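How Does a Computer Turn Lots of Little Pictures Into One Giant One?
By Parveen Arain
September

Have you ever stood on top of a hill and tried to take a picture of EVERYTHING? You point the camera at the lake and you lose the mountains. You point it at the mountains and the lake is gone! Your eyes can sweep all the way around, but a camera only looks through a small window.

Luckily there's a clever trick called stitching, and it works with any pictures that share a bit of the same view.
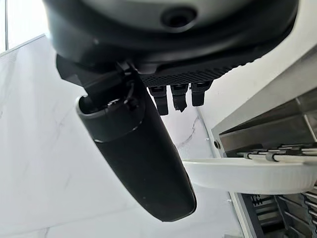
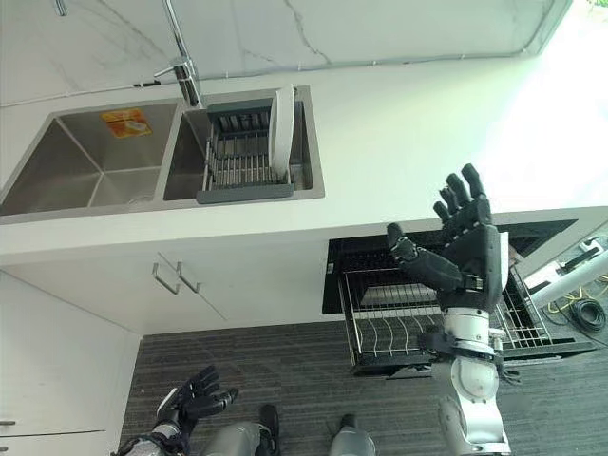

Two pictures with robot parts in them.

What is stitching?

Think of a patchwork quilt. Somebody takes small squares of cloth and sews them together until they make one big blanket. Photo stitching does the same job with pictures, only there's no needle and no thread (and no poked fingers!). A computer program does the sewing. The big wide picture you get at the end is called a panorama. Say it like this: pan-uh-RAM-uh.

Step one: overlap

Say you want a panorama of the harbor at Ustmont. You take one picture, turn a little, take another, turn a little more, and keep going until you have nine. The important part is that each picture must repeat a slice of the one before it. If the lighthouse is on the right side of the first picture, it should be on the left side of the second. That shared slice is the overlap.

Step two: the matching game

Now the computer plays a giant game of Snap. It hunts for special spots that are easy to recognize, like the corner of a window or the tip of a flagpole. Plain blue sky is terrible for this, as every bit of it looks the same! When the computer finds the same spots in two pictures, it knows how they fit together. It might find around 1616 spots in one photo, and it checks them faster than you can sneeze.

Step three: bend and blend

The pictures still won't line up perfectly, so the computer stretches and bends them a tiny bit, like pulling on a rubber sheet. Then it blends the edges. If one picture is brighter than its neighbor, the program mixes the colors slowly from one to the other so you can't see the seam.

What about ghosts?

Yes, ghosts! If a dog runs past while you are taking your pictures, it could show up twice, or you might get half a dog with see-through legs. People who make panoramas call this ghosting. It's very funny when it happens to somebody else's dog.

Try it yourself

Draw a long street on a strip of paper. Ask a grown-up to help you make 5 photocopies, then cut a different piece out of each one so that the pieces overlap. Mix them up and see if a friend can stitch the street back together. Which spots helped most?

Last updated: September
Questions? Write to Parveen at the Sandhu Kids' Science Page | © Sandhu | Back to top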